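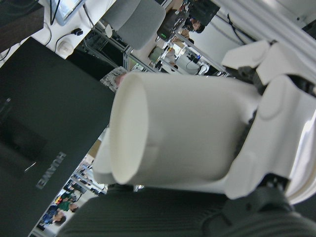 White cup, lying on its side.

Marnside Reusable Cup Scheme
Progress report to the Kariuki Fund, April 2020
Prepared by Esther Mohamedi

We had a really good first stretch! Seven cafes have now signed up, two more than we had when Graham Lightfoot took over the sign-ups, and the deposit is working well at all of them. Customers pay a dollar, get a proper washable cup and hand it back at any cafe in the scheme. The Flolby bakery asked for a second crate in its first week, which made our day.

Washing was the part we worried over most. Anca Pîrvu has set up a shared wash run with the Prullik kitchen, and cups go back out the next morning. We lost 52 cups over the winter – more than we wanted, though most went missing before the return bins were in place.

Conall Cronin has also been visiting schools with his talk on paper cups and why the lining makes so many of them hard to recycle. The children ask wonderful questions (and then go home and quiz their parents).
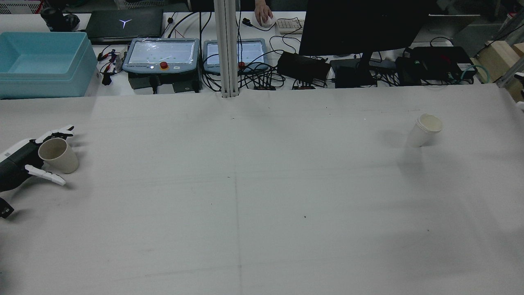

Spending and next steps

We are on budget. The lid order came in under the quote, and with your approval we would like to put the difference toward 100 extra cups in May. Rosário Seixas has the supplier's prices and will send them with the accounts. The cafes are closed to sit-in customers for now, so the bins are stored at Prullik until they reopen.

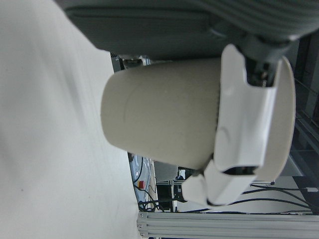
Off-white paper cup.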